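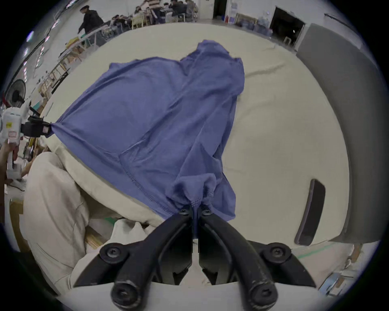

Blue-purple top, crumpled at the neck end

Re: [tubie-parents] school transport + pump bag, anyone?

Hi all

Typing this with one eye on the bath so forgive the mess. Answering the message from the other night (pasted at the bottom), and then I've a question of my own.

Transport first. We've been with Cosport since February. Mixed. The drivers are lovely, the office is hopeless. Ring before 5 or you get the machine and the machine does nothing. Our route is 1649 and it has had three different escorts, only one of them trained on the pump, so I now send a laminated card in the front pocket of the bag. Says what the beeps mean, what to press, who to ring. Big writing. Nothing clever. The escort we have now reads it out loud every morning and my daughter corrects her pronunciation of "occlusion". She is six.

Do ask for the training to be written in to the transport plan though, not just the school one. They are two seperate bits of paper and ours only matched after I'd made a nuisance of myself. If they say the school nurse will "cascade it", ask for a date.

Bag – we have the Rirker, the small one. Good points, it fits the pump and a 500ml pouch upright and the tube comes out at the side so she isn't sat on it. Bad points, the zip. First one went in a month. They replaced it without a fuss, had to quote order 1863 about four times but it came. The straps are too long for a little one, I've folded them over and stitched them. You can undo it later when they grow. I wouldn't get the bigger size for a five year old, it knocks on the back of her knees and she walks like a postman.

Spare clothes. Pack more than you think. Dark colours, wide neck, nothing with poppers down the back. We go through tops like you wouldn't believe when a connector comes loose on the bus.

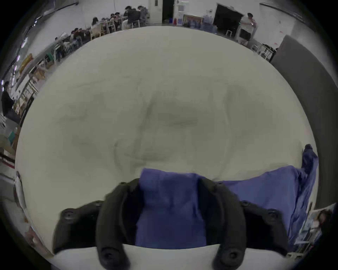
Big cream sheet, strip of blue-violet

Washing, as you asked. Cold rinse straight away, before anything else, then normal wash. Feed sets like glue if it gets warm. If it's been sat in a carrier bag in a school peg area all day then soak it overnight and hope. I don't bother with the posh enzyme stuff any more, tried two and couldn't tell the difference. Bedding the same, only do it in two loads, one big load never rinses properly in our machine.

Oh and school trips. Ours went to Flaterer (the soft play by the retail park) and they wanted me to come along as "medical cover". I said no. I went to work. They sent the trained TA and it was fine, she came home filthy and happy and lost a sock. Don't let them make you the default. If your child is on the trip list, the support goes on the trip list too. I was shaking when I said it but I did say it.

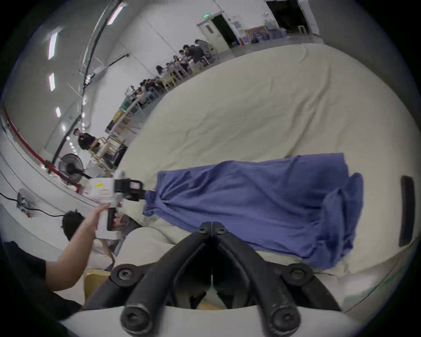 Blue cloth with a corner folded over itself

Right, my question. Deliveries. We've been moved over to Manolakis for feed and giving sets and they will only drop at home, in a window that is most of the day. Has anyone got them to deliver to work, or a neighbour? Also there's a 3000 ml limit on "emergency stock" according to the letter, which for us is not even three days. Is that everyone or have we been put down wrong? I've rung twice. Got told two different things, both very politely.

Also does anyone have a spare 500ml pouch holder, the hook kind, ours has snapped. Will pay postage.

Got to go, it's gone quiet in there

x

----- Earlier message -----

> Hello everyone, first time posting, been reading for ages.
>
> My son is five and starts full days after the holidays. He
> has a gastrostomy and is on the pump over lunch and on the
> journey home. We've been offered a minibus place with
> Cosport and I'd be grateful to hear from anybody who has
> used them. Do the escorts know what they are doing with a
> pump?
>
> Second thing, what bag do people use? He has the hospital
> one and it's enormous on him.
>
> Third and a bit silly, how do you get feed out of school
> jumpers. I've ruined two.
>
> I'm quite nervous about all of it if I'm truthful. He isn't,
> he has already told the teacher he'll be sitting at the
> front.
>
> Thanks in advance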